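Materials for Daily Life, Unit 6: Paper as a Packaging Material
Notes prepared by Nicanor Aguirre. Last revised 18/07/2025.

6.1 Where the strength comes from

Paper is a mat of plant fibers. The fibers hold to each other when the water leaves the sheet, and no glue is necessary for this. Long fibers, mostly from softwood, give a sheet that resists tearing. Short fibers, mostly from hardwood, give a smoother surface for printing. Many bag papers are a mixture of the two.

On the machine, more fibers lie in the direction in which the sheet travels. We call this the machine direction. A sheet folds more cleanly along it and is stiffer when we bend it across the fibers. Please remember this word, it will come back in Unit 7.

6.2 Weight and folding

The weight of paper is given in grams per square meter. A fold breaks part of the fibers, so a crease is always a weaker line, but folds also give shape and stiffness to a flat sheet. Printing is normally done before the folding, and the designer must know where each crease will fall.

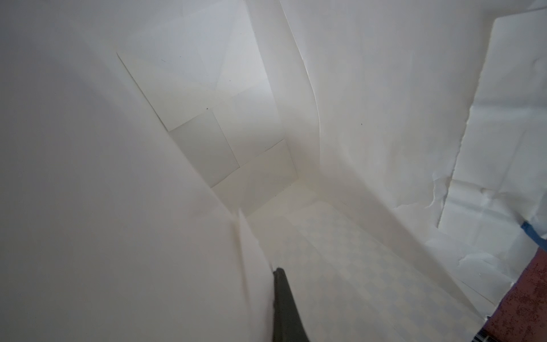
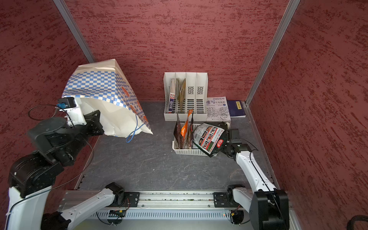
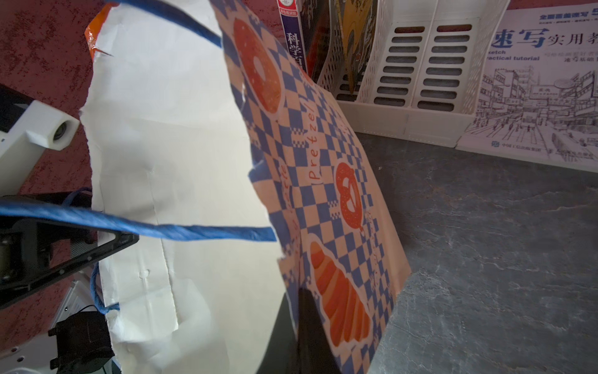

The last picture: printed outer side, plain inner side, and cord handles.

6.3 Handles

There are three common types: flat paper tape, twisted paper cord, and a hole cut directly in the bag. The load goes into a small area of the sheet, and for this reason many makers add a patch of thicker paper at the top.

6.4 Moisture

Water weakens the bonds between fibers. Keep your samples in a dry room for one night before testing. Yaa Ackah has the key to the sample cupboard.

Homework

1. Tear one strip of newspaper in each direction and describe the two edges.
2. Read the Pluvcombe case, first part only. Ekua Mensah will lead the discussion.
3. Bring one used paper bag to the next class, in any condition.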